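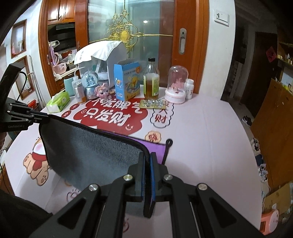
Cloths first this time, as they are the part of the tea-room check I look forward to! Every cloth gets opened out and held up by its edge over the table before it goes anywhere near a shelf, and the double-sided ones, plush grey with a bright purple section showing behind with the black border, are a joy to check like this: you get both colours, the piping and the little black hanging loop in one go. Please don't skip the loop. A cloth that can't be hung ends up in a heap by the sink, and I have fished out enough of those for one winter.

Tea room and linen check, Voden building, ground floor
Checked by: Alžběta Říha
Second pair of eyes: Juraj Halás
Month: February

1. Cloths, both faces: no burns, no hard patches
OK. Lovely condition, even the older ones. Two went to the rag bag for grease that won't shift.

2. Borders and corners
OK with a note. Run your thumb the whole way along the piping. Juraj found one corner coming unstitched that I had passed, so well done him. Mended the same afternoon.

3. Hanging loops
OK. Tug each one gently. All held.

4. Table cover lies flat, overhang clear of the walkway
OK. I do love the cover with the red cloud and the smiling face, it cheers the whole room up. Watch the side that hangs towards the floor: if a chair leg can catch it, pull it back.

5. Things standing along the back of the table
OK. Nothing heavy near the edge, nothing resting on a cable.

6. Floor under and beside the table
NOT OK at 10 in the morning, OK by lunch. A drip from the urn, wiped up, and the tap washer is on Otakar Charvát's list.

7. Kettle and urn leads
OK. No nicks, plugs cool to the touch.

8. Cloth cupboard
OK. Nearly full! We can stop ordering from Cenitz until the summer.

9. Fire blanket on its hook, tabs showing
OK. Please hang no tea towels over it, however handy the hook looks.

To do before next check: new washer (Otakar), fresh label for the rag bag (me), 4 more hooks by the sink (Juraj has offered, hooray).

Zidonell > Voden > Housekeeping > Checklists
Contact the housekeeping desk | © Zidonell | Back to top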